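Metal bins for kitchen odds and ends - anyone else a convert?

crumbdrawer
Posts: 344
I gave up on plastic totes in February and moved all our loose kitchen and yard stuff into gray sheet-metal bins, and I love them! You can toss in a grater, a brush, the kids' sand toys, whatever, and just hose the thing out after. Mine came from a shop clearance in Citholm and they weigh a ton, but wow are they sturdy.

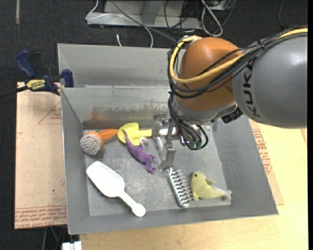 crumbdrawer

Look at the scratches on that floor and the scuffs up the back wall - I think that's half the charm. The orange handle on the scrub brush is easy to spot against the gray too, same with the yellow shovel.

tinpail_653
Posts: 1,748
Love the look, but I'd never keep a grater loose with a brush. Bristles get caught in the holes and you're picking them out over the sink for ages. Ask me how I know!

nurnel_nan
Posts: 653
Disagree, tinpail. A stiff round brush is the best thing there is for cleaning a grater, so I keep mine side by side. Sand toys near kitchen stuff, though? No way. Ours live on the porch.

crumbdrawer
Fair point on the sand, I may split them up. Still not going back to plastic!

tinpail_653
Does yours rattle when you carry it? I put a dish towel in the bottom of mine and it's so much quieter.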